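Início | Manuais | Chapéus | Peças | Contato

4. Montagem da bancada de acabamento (Cornamora)

Antes: desligar o vaporizador da tomada, esvaziar o reservatório.

1. Mesa nivelada. Se balança, calço no pé. Não usar papelão, amassa.
2. Placa de espuma por cima do tampo. Mancha antiga não atrapalha, resíduo de cola sim. Raspar.
3. Encher o reservatório até 700 ml, água filtrada. Nunca passar da marca.
4. Ligar e esperar 7 minutos. Luz fixa = pronto.
5. Chapéu no suporte, aba livre em toda a volta. Conferir a copa antes do vapor.
6. Vapor a um palmo do tecido, movimento curto. Aba por útlimo.

ATENÇÃO: vapor a 100 graus. Luva sempre, mesmo pra um retoque rápido.

Nota: aba larga de tecido mole pede menos vapor. Na dúvida, testar por dentro.

Superfície branca de trabalho sobre a mesa
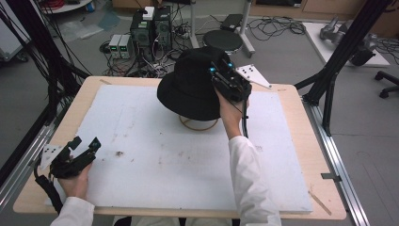
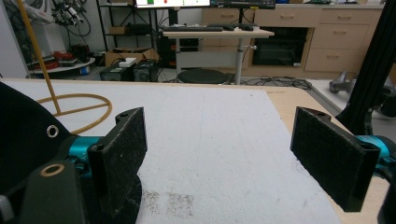
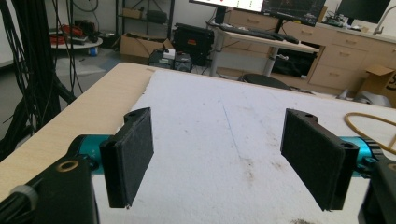
7. Deixar esfriar no suporte, uns 46 minutos mais ou menos. Não empilhar quente.
8. Escovar no sentido do pelo, se for feltro. Algodão: só pano seco.
9. Esvaziar o reservatorio. Água parada dá calcário e entope o bico.

Bico entupido: ver seção 6. Peça de reposição, pedir pra Mamta Bajpai com o código da etiqueta.

Última atualização: agosto
© Trasero – Assistência: Anselmo Lozano | Voltar ao topo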